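## Section 4: Good practice at a shared table 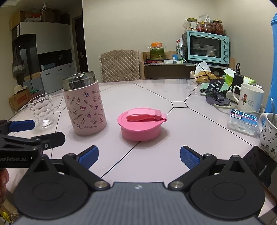 Before you begin this section, please make sure you have read Section 3 and that both grippers have passed their opening and closing check. What follows are the house rules for household tabletop work under the Kurnum handbook, last gone over on 25 Apr 2020. They were written with ordinary kitchens and dining rooms in mind – places where people live, eat and leave their phones – and we do hope you'll read them through once with a cup of tea before you pick anything up.

### 4.1 Setting out the table

1. Ask the householder which things may be handled and which may not. Do this every visit, even if you know the home well, as favourites change and so do breakables.
2. Choose your working pieces and bring them to the middle of the table. A drinking glass, an insulated cup and its lid make a very good first set, being three quite different shapes to close the fingertips on.
3. Take the lid off the cup and lay it flat-top upwards beside it, with the carrying strap over the top where you can get at it. Check that the cup is empty.
4. Slide everything else to one side. You needn't clear the whole table! Mugs, tissues and a phone stand may stay put, provided you can work without reaching over them.
5. Look for cables. Any power strip on the table stays outside the working space, and no lead may cross the space between you and your pieces.

> **Caution:** Never carry an open cup or glass over a power strip or an adapter, even an empty one. It is a habit we'd like you to form early.

### 4.2 Taking up the grippers

1. Sit or stand so that your shoulders are square to the table and both elbows can move freely.
2. Hold one gripper in each hand. Keep your own fingers well behind the linkages and clear of the pivot pins.
3. Open the fingertips fully before you approach a piece, and pause for a moment just short of it. This little pause matters more than people expect, and form 242 has a box for it.
4. Close gently until both pads meet the surface. Smooth glass wants a slow, even squeeze; a dimpled glass should be taken at its thick base.
5. For a lid with a strap, decide beforehand whether you are lifting by the strap or by the rim, and keep to that choice for the whole attempt.

> **Note:** The pads should be wiped with a clean, dry cloth between homes. If a pad has begun to lift at a corner, stop and fit a new pair (part 3039). Please don't glue it back down, however tempting that may be.

### 4.3 Working with two hands

When both grippers are in use, one holds and the other moves. Steady the cup with the first, bring the lid over with the second, and let the thread find itself before you turn. If the two tools knock together, open both, draw back and start the attempt again.

Rest your hands after 12 attempts. Steinar Vigfúsdóttir, who wrote the first draft of these rules, was very firm on that point, and anyone who has carried on past it with aching thumbs will see why.

### 4.4 Before you leave

1. Put each piece back where the householder keeps it, lid on cup.
2. Wipe the table and check the floor beneath it.
3. Note any chip, scratch or spill on form 242, however small, and show the householder what you have written.
4. Lock both grippers closed and return them to the case, pads facing inwards.

Storage and charging are covered in Section 5.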